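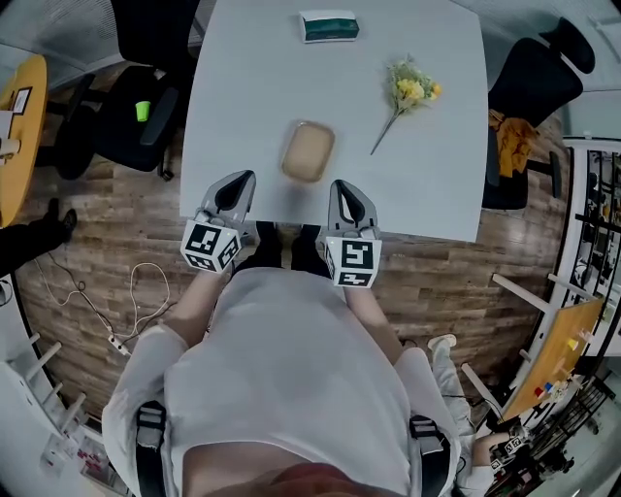
About Ollport School of Garment Care

Ollport School of Garment Care trains adults for paid work in laundries, dry cleaners, hotels, hospitals and theaters. The School was founded by Inês Paiva, who had managed the pressing floor at the Kermani laundry and found it hard to hire people who could finish a pleated skirt or a lined jacket without supervision. She began with evening lessons in a rented storefront on Ballatel Street. The School still occupies that building, together with the former shoe warehouse next door.

What We Teach

The Certificate in Garment Care is a full-time program of 20 weeks. Students begin with fibers and fabric construction, and learn to read a care label and to test a seam allowance when the label is missing. They then move to stain removal, washing, wet cleaning, pressing and hand finishing. Solvent cleaning is taught at the Esivine plant under the direction of its senior cleaner, and students travel there by School van.

Small repairs are part of the Certificate. Graduates are expected to replace a zipper, reset a hem, match and attach buttons, and reweave a moth hole in plain wool. Full tailoring is outside the scope of the program, and applicants whose main interest is in making clothes are referred to other schools in the region.

A shorter evening course in household textiles is open to the public. It covers table linen, curtains, blankets and the storage of woolens, and carries no certificate.

Admission

The School admits 2 groups of Certificate students each year. No earlier experience in the trade is required. Applicants must be at least eighteen years of age and able to stand for most of a working day. Each applicant attends an interview and a bench trial, in which he or she presses a cotton shirt and sews on a button under the eye of an instructor. The trial is used to place students at the correct starting level and is not graded.

Applications for the spring group close on Friday, January 4, 2019. Classes for that group begin in February. Late applications are held for the following group unless a place becomes free.

Fees and Support

Tuition includes the use of irons, boards, steam tables and sewing machines. Students supply their own shears, thimble and closed shoes. Payment may be made in full at registration or in 2 installments. Assistance with tuition is available to residents of the county who have been out of work, and forms may be requested from the front office. A student who withdraws before the end of the first week receives a full refund, less the cost of any materials issued.

Our Graduates

Since its founding, the School has awarded 373 Certificates. Graduates work in hotel valet rooms, hospital linen services and theater wardrobe departments, and a number have opened shops of their own. Employers who wish to post an opening may send it in writing to the placement desk.

Visiting the School

The workrooms are open to prospective students by appointment. Visitors are asked to enter by the Ballatel Street door and sign in at the front office. The side entrance is reserved for deliveries.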